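4.2 Legibility of controls on shared microwave ovens

Much of the writing on kitchen appliances takes it as given that fewer buttons make an oven easier to use. We are not persuaded. The Jandale survey, which is cited most often in support, asked 100 tenants whether they liked the look of a pared-back panel and then reported the answers under the heading of usability. Liking a colour scheme tells us very little about reheating a bowl of soup in a kitchen shared with strangers.

Our own observations were made in the shared kitchen at Umali, where residents cook in turns and few of them chose the appliances. The oven in Figure 3 is typical of the compact countertop models now favoured by landlords: pale housing, a wide door and a narrow strip of controls down the right-hand side. The quick-time markings sit just beneath the display, with four small buttons grouped below them. The characters on those buttons are tiny, and we doubt that the grey print does an older resident any favours. Whether it does real harm is a separate matter, and one the earlier literature mostly skips.
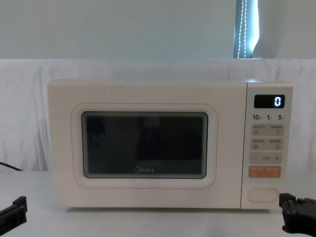
Figure 3. Countertop microwave oven (Midea), door closed.

Elie Masri, commenting on a draft of this section, objected that people learn a panel by position within a week and stop reading it altogether, so the size of the labels hardly matters after that. He would sooner see the money spent on a second oven and a decent bench to put it on.

The objection has some force in a household. It has less at Umali, where 11 of the 15 residents interviewed in October had moved in that same year, and where visitors use the kitchen as well. Learning by position also assumes that the oven stays put. The Stakeo replacement scheme swaps a faulty unit for whatever is in stock, and the layout of the new panel need not match the old one.

We are equally wary of the opposite claim, made in the Tretix guidelines, that larger lettering alone would settle the problem. The guidelines offer no trial in support of it.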